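Home | Newsletter | Repairs | Swap Table | Archive | Contact

Filed under: Sorting & Storage

Print this item | E-mail this item

The odds-and-ends bin, one more time

Every January the same advice comes around. Get one big container, put everything small and homeless into it, and deal with it later. The Murkness storage catalog landed in my mailbox again this winter with a whole spread on the idea, and three readers wrote in to ask whether this newsletter would finally come out in favor of it. I said I'd try it. I have now tried it, and I'm not much closer to being in favor.

The pitch goes like this. Small loose things waste your time because they're scattered across drawers, shelves, windowsills and the tops of refrigerators. Bring them all to one place and you've cut your searching down to a single stop. The catalog claims a household owns up to 3,000 small items that "have no natural home." I'd like to know who did the counting, and whether they counted every screw in the jar. No source is given. There is a picture of a very happy kitchen.

My own doubts are about what happens after the gathering. Putting things in a bin is easy, and it makes a room look better by suppertime. Getting them out is another matter. The small stuff works its way to the bottom, the big stuff sits on top of it, and by the second month you're up to the elbow looking for one hose washer. A drawer at least has corners you can get to know.

The Lindlow swap table has used bins for years, and the people there will tell you they work fine. They do work fine at the swap table, where the whole point is that strangers rummage. I don't want to rummage in my own house at seven in the morning.

Still, a metal bin has a few things going for it, and I'll grant them. Sloping walls let small pieces slide toward the floor where you can get a hand on them. Sheet metal won't crack in an unheated garage the way my old plastic tubs did. Scratches don't matter. And if you keep the load down to a single layer, you can see what you've got at a glance, and that's worth something.
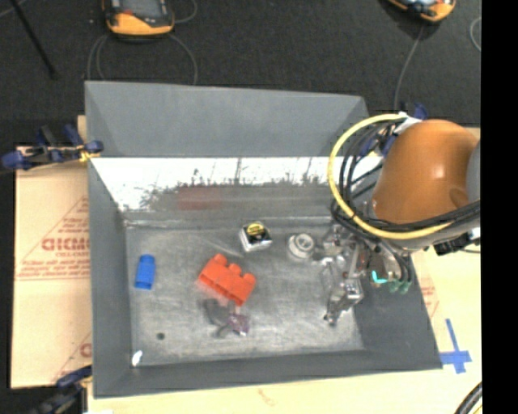
A few things on the floor of a gray metal bin, with a toy block at the left and, well to its right, what may be a pipe fitting.

The single layer is where the argument falls apart for me. With a handful of pieces spread over a bin that size, of course you can find the blue block. You could find it on a dinner plate. The method looks terrific right up to the moment you use it for the job it was sold for, and then it turns back into a heap.

There's also the question of what belongs together. Building blocks have a home already – with the other building blocks. Plumbing bits go with plumbing bits. Once you start asking that about each thing in the bin, most of it leaves, and what stays is the stuff you should probably decide about today. I did this with my own bin after 11 weeks. I was left with a cupboard key, a dried-out marker and the foot off some appliance we no longer own. I kept the key.

The fancier version is the Vernuvau divided bin, which comes with 16 compartments and a sheet of labels. I borrowed one from a neighbor. It's well made and I have nothing against it, except that once you put dividers in a bin you have made a drawer, and I already had drawers. Mine didn't need a label sheet either.

The Ko method (the leaflet is still in the rack by the swap table door, if you want it) says to empty the bin completely on the first of each month. I think that's the only sensible instruction in the whole business. I also doubt many of us will do it past March. I missed February myself and then pretended the month was short.

If you want to try it anyway, use a shallow bin, keep it somewhere you walk past, and stop adding when you can't see the bottom. Don't buy one before you've looked in your garage. Keep batteries and anything sharp out of it, and if there are toys in there, expect a child to turn the whole thing over.

Readers who have stuck with a bin for a full year are welcome to write in. I'd like to hear from you, and I'd like to hear what's at the bottom.

Print this item | E-mail this item

Previous item | Next item | Back to Newsletter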